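**FOR RELEASE IN OCTOBER**

**Kosance to reopen Alvarado building as shared kitchen for small food businesses**

ALVARADO - Kosance, which runs rental kitchens for small food producers, will open its second site this October in the former Iririx bakery on Mill Street. The building dates from 1942 and has been empty since the bakery moved its ovens out of town.

The new site has 15 work stations, a walk-in cooler, dry storage with lockable cages, and a loading door on the alley side. Members can book a station by the half day or rent one by the month. Bookings open at 8 a.m. on the first Sunday of the month, both online and at the front desk.

"We had a waiting list at our first kitchen and no way to shorten it," said Lenuța Dobre, general manager of Kosance. "Most of the people on it already sell at markets or take orders from home. They need a licensed place to cook, and they need it at hours that fit around a day job."

The Alvarado kitchen will be open from 5 a.m. to midnight, seven days a week. Early hours are reserved for bread and pastry makers, who asked for them during planning. Evening hours will go mainly to caterers and to producers of sauces, pickles and packaged meals.

Work on the building began in the spring. The contractor, Bakasham, replaced the drains and the electrical service, repaired the roof over the old flour store and put in new exhaust hoods. The brick front and the steel windows facing Mill Street were kept. The original scale room by the loading door is now a small office where members can print labels and meet with buyers.

"The walls were in better shape than the floor," said Armindo Rebelo, who managed the project for Bakasham. "We took the floor down to the slab in the main hall and poured it again with the right slope. That added time, but a kitchen like this gets washed down every day and the water has to go somewhere."

Besides the production stations, the site has a teaching room for classes and tastings. It is set up more like a home kitchen, and seats 30 people. Kosance will offer a monthly course on food labeling and another on pricing. Both are free to members. Other groups may rent the room on weekday evenings when no class is scheduled.

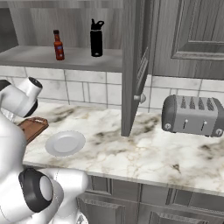 *Image: Kosance (computer rendering). Marble kitchen countertop.*

Membership has two levels. The basic level covers half-day bookings, use of shared equipment and one shelf in dry storage. The full level adds a lockable cage, space in the cooler and priority on monthly station rentals. Members must hold a current food handler card and carry their own liability insurance. Kosance staff will help new applicants with the county paperwork, which usually takes around 15 days.

Deliveries will use the alley only, between 6 a.m. and 4 p.m. Kosance agreed to those hours after meeting with neighbors on the block, and trucks will not be allowed to idle at the door. Street parking on Mill Street does not change.

A public open house will be held on a Sunday afternoon before the first bookings begin. Several members from the first site will be selling food in the main hall, and staff will take applications on the spot. The entrance is on Mill Street, with a ramp to the left of the steps.

**About Kosance**

Kosance rents licensed kitchen space to bakers, caterers and packaged food makers. It also runs short courses for people starting a food business.

**Media contact**

Lenuța Dobre, General Manager, Kosance
Interviews and site visits are available by appointment, weekdays after 10 a.m.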